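Workshop notebook, Folcombe terrace chairs
Tuesday, started just after lunch

Okay, chairs. The Folcombe order is down to the last batch and I want to get my thoughts on paper before Sombat comes back and asks me why the rack is still full. He's picking up paint and a box of glides, so I have maybe an hour.

Stuff from this morning first. The touch-up green finally matches! I did three test dabs on the scrap rail and the second one (the Carretero mix with a drop more white) vanished into the old coat once I stood back by the window. The first was too blue and the third was just sad. I wrote the recipe on the lid in marker and again on the inside of the cupboard door, so please don't throw away the lid AND paint the cupboard.

Feet are the bigger headache. The old glides were a hard plastic and about half of them had worn through on one side, which means bare tube on floor, which means scratches and that awful screech when somebody scoots back from the table. I rubbed the bottoms down with 80 grit and gave them a wipe, and the new ones from Skisovbridge push on tight. They came in a bag of 1,000, so we're set for glides until the end of time.

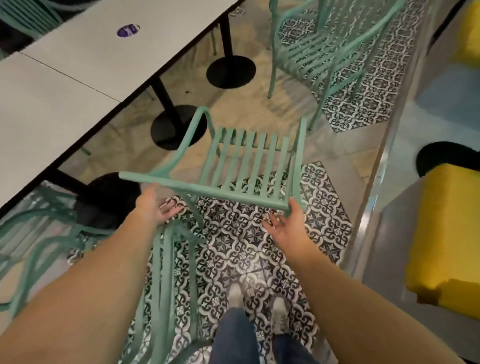
Now, carrying. I've gone back and forth on this all week and I think we should stop dragging them, full stop, even for a couple of feet. It's so tempting with a light metal chair, you just hook a finger over the back and pull, and then you've got a line across the floor. What works for me is one hand on the armrest out near the front and the other under the opposite front corner of the seat, legs hanging down clear of the tiles. You do have to think about your shins, though, the legs come back toward you when it's tipped like that. I'd want closed shoes for it too (sneakers are fine, sandals no).

Slats next. I like these narrow ones running front to back, but they're a pain to sand between, and I still haven't found anything better than a strip of cloth-backed paper pulled through like dental floss. Sombat swears by the little Kuto sponge blocks. I tried one and it was in shreds by the second gap, so we'll have to agree to disagree, or he can do the slats.

Left to do:
- glides on the last 16 chairs
- check armrest loops for rust underneath, run a thumb along
- ask Folcombe if they want felt pads for the marble parts
- order more cloth-backed paper, the 80 is nearly gone

Paint's here. Wrong size can.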